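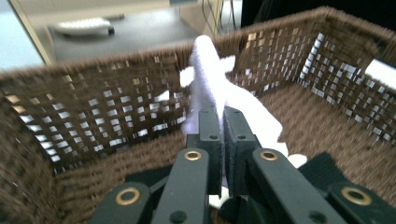
4.2 Pitch counts and late-inning control

Walk rate went up with pitch count in both high school samples, but not evenly. At Plodorden the rise started early, in the third inning for most starters. At Hurkilov it held flat until the fifth and then jumped. We read this as a rest effect – Plodorden played more back-to-back games in April after the rainouts – though roster depth could explain part of it. The rosin and towel breaks were logged too. Breaks of this kind did not predict the next pitch. Dropped from the main model.

Total pitches coded: 3731. Of these, 1252 came with runners on base. Intentional walks removed before anything else was run.

Coding was done by two raters (Usman and Sleiman), working from the same scorebooks, seperately. Disagreements were mostly on foul tips and on when an at-bat was "long". Settled by going back to the book. Where the book was unclear the at-bat was left out, 34 in all, mostly from one doubleheader with a wet scoresheet.

Figure 3. Cloth item held in a two-finger grip, wicker basket behind.

Starters who worked past the fifth inning threw fewer first-pitch strikes than they had in the first two. Relievers showed no such drop, but they rarely stayed in long enough to tell. Kim's fatigue index, which we used as a check, gave the same order of pitchers with two swaps near the bottom. The Grellero index did not, it weights strikeouts heavily and our pitchers did not have many.

One caution. Coaches in both programs pulled starters on feel, so the high-count innings are thrown by the pitchers who were doing well that day. The true effect of count on walks is probaly larger than what we report. A fixed limit would help here. Plodorden has talked about 30 pitches per inning as a cutoff but had not adopted it when the books were closed on 6/2/19.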